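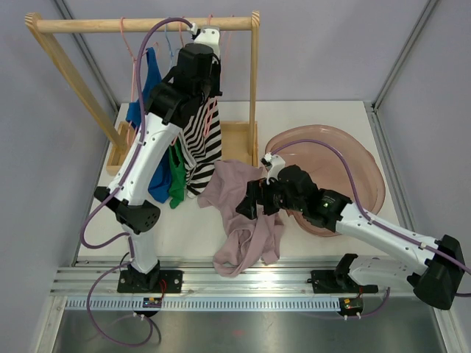
Small hangers, part one. I am sewing doll clothes since December and I finally have an opinion about how to keep them. Thread for my fellow sewing people.

1/ Before, everything lived in a biscuit tin. Every dress came out with creases, and my iron is too big for a sleeve the size of my thumb.

2/ Little wooden rack is from Dindby. The rail is round, so the hooks slide well. I like the tray at the bottom, I keep the odd socks there when I am working.

3/ Hangers: pink and light blue, thin ones. They came in a bag of 18. Narrow straps slip off if the fabric is shiny. My neighbour Mirta told me to put a small dot of fabric glue on each shoulder and let it dry overnight. Good advice.

4/ Stripes are the hardest to hang nicely. Fabric in black and white stretches under its own weight, so now I fold it one time over the bar.

5/ Colour order or size order? I do colour. Aiman does size and says mine is chaos.

6/ Next is winter coats. I have 200 grams of grey wool left over and no pattern. If somebody has a coat pattern for a small doll, centimetres please, I would be very grateful.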